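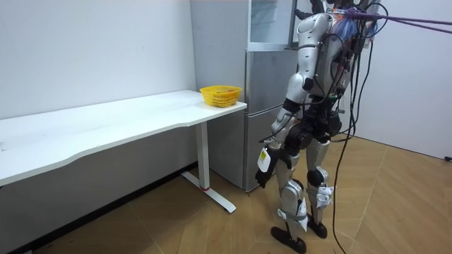
Restis: Ganzkörper-Teleoperation am Kühlschrank

Stand: September 2023
Ansprechpartnerin: Eylül Dönmez

Restis enthält 1.061 teleoperierte Episoden mit einem humanoiden Roboter, der Obst zwischen einem Kühlschrank und einem Korb auf dem Schreibtisch umräumt. Der Datensatz gehört zur Methode Pluston, die Arm- und Beinbewegungen mit einer gemeinsamen Policy vorhersagt. Aufgezeichnet wurde im Labor Sarıgül der Firma Woteck.

Inhalt

Jede Episode liegt in einem eigenen Ordner und umfasst:
- Video der festen Raumkamera
- Video der Kopfkamera
- Gelenkwinkel und Sollwerte für Arme, Hände und Beine
- Kraftmessung am Sicherungsseil
- Textanweisung auf Deutsch und Englisch
- Ergebnis (erfolg, teilweise, abbruch)

Die Zeitstempel beider Kameras beziehen sich auf die Uhr des Steuerrechners. Einzelne fehlende Bilder der Kopfkamera sind in frames_missing.csv aufgeführt und wurden nicht interpoliert.

Aufbau

Der Roboter ist über ein Seil gesichert, Strom und Daten laufen über Kabel. Fridge und Tisch bleiben in allen Episoden am selben Platz. Der gelbe Korb steht am kühlschrankseitigen Ende der Tischplatte, seine genaue Lage schwankt um einige Zentimeter.

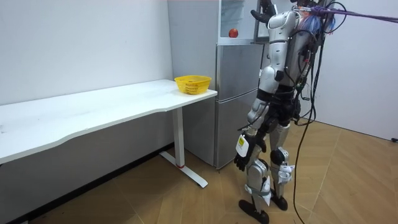 Warum werden die Beine mit aufgezeichnet, wenn die Aufgabe am Tisch stattfindet?
Die Reichweite der Arme genügt ohne Gewichtsverlagerung nicht für das obere Fach. Pluston lernt den Ausgleich in Hüfte und Knien aus denselben Demonstrationen wie die Greifbewegung.

Aufgaben

Es gibt vier Aufgaben:
1. pick_single: eine Frucht aus dem oberen Fach nehmen und in den Korb legen
2. pick_all: alle Früchte umräumen
3. place_single: eine Frucht aus dem Korb in das Fach legen
4. reach_only: Annäherung an das Fach ohne Griff

reach_only dient zum Vortraining und geht nicht in die Erfolgsquote ein. 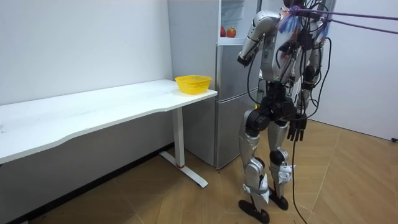

Training und Auswertung

Die mitgelieferte Aufteilung trennt nach Bedienperson. Von sechs Personen kommen zwei nur im Testteil vor. Wer zufällig nach Episoden aufteilt, erhält höhere Werte, die mit unseren nicht vergleichbar sind.

Für das Nachtraining auf eine neue Frucht haben rund 3.000 Schritte genügt. Danach stieg der Fehler auf dem Testteil wieder leicht an. Eine Policy ohne Beinsignale verfehlt vor allem Objekte weit hinten im Fach. Beim Ablegen in den Korb war der Unterschied gering.

Bekannte Einschränkungen

- Nur ein Raum, ein Kühlschrank, ein Robotermodell.
- Das Seil verändert das Balanceverhalten. Aussagen über freies Stehen lassen sich nicht ableiten.
- Die Hand kann in der Kopfkamera teilweise außerhalb des Bildes liegen.
- Die Fingerkräfte sind aus Motorströmen geschätzt.

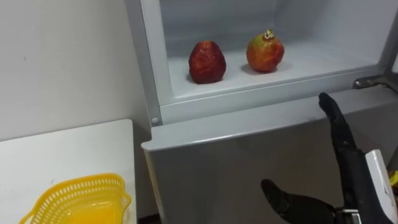 Lässt sich Pluston auch nur mit der Kopfkamera trainieren?
Das Training läuft mit der Option --cams head durch. Die veröffentlichten Ergebnisse verwenden beide Kameras, für die Variante mit einer Kamera liegt bisher keine vollständige Auswertung vor.

Änderungen

Die nächste Version ist für Dezember geplant. Sie soll korrigierte Ergebnislabels für pick_all enthalten, Ordnernamen und Dateiformate bleiben gleich.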